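3. Method

Tap water was drawn from three kitchens in the Farnard dormitory block. Each sample was tested for total hardness by EDTA titration, following the McKinnon lab handout. Meenakshi Rana ran the titrations and Gerrit Visser recorded the endpoints.

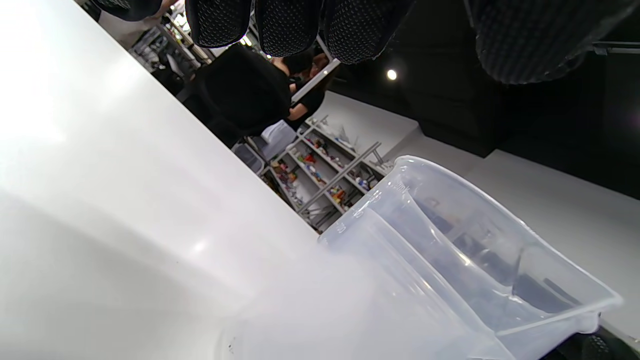
Samples stood for 12 hours before testing. Mean hardness was 170 mg/L as calcium carbonate in the first two kitchens and 81 mg/L in the third, which is fed through a softener. The difference was larger than the spread between repeat titrations. We did not test for iron, and the softener's service record was not available to us.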